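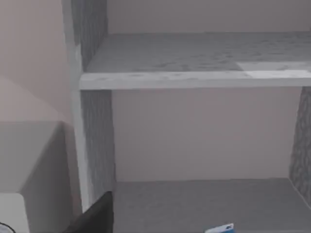 Figure 2. Rendered view into a gray shelving unit with a horizontal shelf board.

Isla Faulkner, Tane Tamihana and Keegan Gilchrist
December
14 shares | 2 comments

4. Lamp placement and glare on small workboats

4.1 Background

Most complaints about searchlights on small boats have little to do with how far the beam reaches. Skippers who wrote to us during the first part of the study mentioned light coming back at them from their own rails, foredeck and windshield frame. A brighter lamp makes this worse if it is mounted in the same spot. We wanted to know how much could be gained by moving the lamp and leaving everything else on the boat alone.

Earlier work at Wikmont looked at mast-mounted lamps on larger vessels and found that height helped up to the point where spray and haze began to scatter the beam above the deck. Those vessels had wheelhouses well aft of the lamp. On the boats considered here the helm is close behind it, and the results do not carry over directly.

4.2 Boats and equipment

Two boats were used. The Tornari is an open-backed workboat with a short cabin and a painted steel rail around the bow. The Vurnley is a sport fisher with a longer foredeck and a molded hardtop. Both were lent by Declan Ashby and Clem Ashby, who also ran them during the trials.

The same lamp was used throughout. It was fixed in turn to the cabin roof above the helm, to the forward edge of the roof, and to a short post on the foredeck. The wiring was long enough to reach all three positions, so the supply cable was never changed. Beam direction was set with a hand control at the helm, and the beam was leveled against a marker on the dock before each run.

4.3 Procedure

Runs were made after dark in the sheltered water behind the Tejada breakwater. Reflective targets were moored at 1,000 and 2,000 feet from the start line. The helmsman brought the boat to the line, switched on the lamp and called out when he could make out the near target, then the far one. A light meter clamped at eye height beside the wheel recorded the light reaching the helm from forward. One Tuesday session was dropped because fog came in before the second boat had left the dock.

Deck surfaces were left as they were for the first set of runs. For the second set, the foredeck and the inner face of the rail were covered with matte black cloth.

4.4 Results

With the lamp above the helm, the meter gave its highest readings on both boats. Moving it to the forward edge of the roof lowered them clearly on the Vurnley and only slightly on the Tornari, where the bow rail still caught the lower part of the beam. The foredeck post gave the lowest readings on both – but spray reached the lens on several runs, and the far target was then lost until it had been wiped.

On the Tornari, the far target was missed on most runs with the roof mount and bare decks. The helmsman could usually pick it out at 1,190 feet once the boat moved closer. With the cloth in place he called it from the start line.

The cloth made less difference on the Vurnley. Its foredeck slopes away from the hardtop, and little of the beam fell on it from the forward mount.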